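The Ladder

Posted 28 October 2019
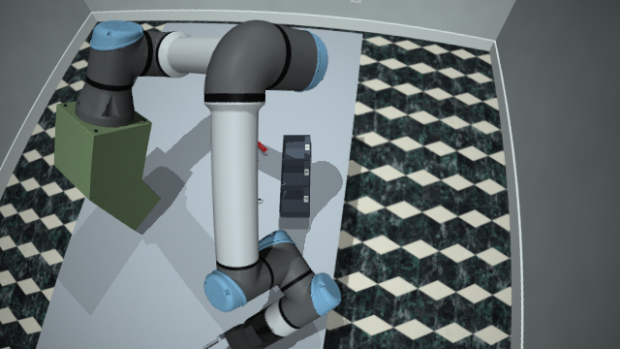

Computer rendering: robotic arm on a green pedestal

My father borrowed the ladder from the man next door in Tetummont the summer I was 8. It was a wooden extension ladder with a rope and pulley, and the man had painted his last name down one side in white house paint. My father needed it to clean the gutters. He cleaned the gutters and leaned the ladder against the back of the garage, and it stayed there.

The man moved away that winter. He came over the night before the truck and shook my father's hand and said good luck with everything. He didn't mention the ladder. My father didn't either. I was on the stairs and I remember waiting for one of them to say it.

After that we used it like it was ours. My brother fell off it once and broke his wrist. My mother hung wash rags on the lower rungs. The paint wore down until you could read only the last four letters of the name, and then my father sanded those off too, though he told my mother he was getting rid of splinters.

He died in December. My brother took the truck and the tools and I took the papers. In with the papers there was an index card with an address on it, on Wanyama Road in Orkuvville, and under the address it said LADDER in my father's square printing. The card was old. It had been typed on the back, a recipe for pickled beets.

I called my brother.

"So he knew where the guy was," he said.

"Looks like it."

"The whole time?"

"I don't know. A long time."

"Well, it's a ladder," my brother said. "Put it out by the road."

I didn't put it out by the road. I borrowed his truck and he came over to help me load it, complaining. It stuck out past the tailgate and he tied one of my mother's red dish towels to the end. He asked if I wanted him to come. I said no, and he looked relieved and gave me twenty dollars for gas.

Orkuvville is 246 miles from Tetummont if you stay on the county highway. I stayed on it. I kept checking the towel in the mirror. At the gas station in Ukormont a woman at the next pump asked if I did roofs. I said I was returning it to somebody. She said she had a porch roof that leaked right over the door, and did I know anybody. I said I didn't.

It was after three when I found the house. It was a one-story house, yellow, with a ramp up to the front door. I sat in the truck longer than I needed to. I had practiced something to say, and by then it sounded like something my father would have made me say.

The man who opened the door was not him. He was about my age and he had a sandwich in his hand. I told him who I was and where I'd come from, and then I told him about the ladder. He looked past me at the truck.

"That's Dad's?"

"It had his name on it. It came off."

He put the sandwich down on a table inside the door and came down the ramp in his socks. He walked the length of the ladder with one hand on it. He found the pulley and spun it with his thumb.

"He made this part," he said. "The store one cracked."

I said I was sorry it had been so long.

"He talked about it," the man said. "He'd get up on the stepladder to do something and he'd say, I had a good ladder once."

"Did he say where it was?"

"Oh, sure. He said your dad had it." He untied the dish towel and handed it to me. "They wrote each other for a while. You didn't know that?"

I hadn't known that. I tried to think of my father writing a letter and could only see him at the kitchen table with the checkbook.

"Is he here?" I asked.

"He's in back. He naps until four. He won't know you, he has trouble with me some days. But you could wait."

We carried the ladder around the side of the house. There was a shed with two brackets on its wall, set wide apart, with nothing hanging on them. I thought the ladder would be too long but it went up without any trouble. The man stood there with his wet socks and his arms folded.

"I always figured those were for a canoe," he said.

He made coffee and I called my brother from the kitchen to say I would be late with the truck. He asked what the guy was like. I said I hadn't met him yet. Through the wall I could hear a radio, a ball game or a talk show, with the sound turned down low.

"Did you get there okay with the towel?" my brother said.

"It held."

A little before four, a door opened down the hall. The son got up to help him, and I stood too and folded the dish towel in half, and then in half again, and waited by the stove for the old man to come in.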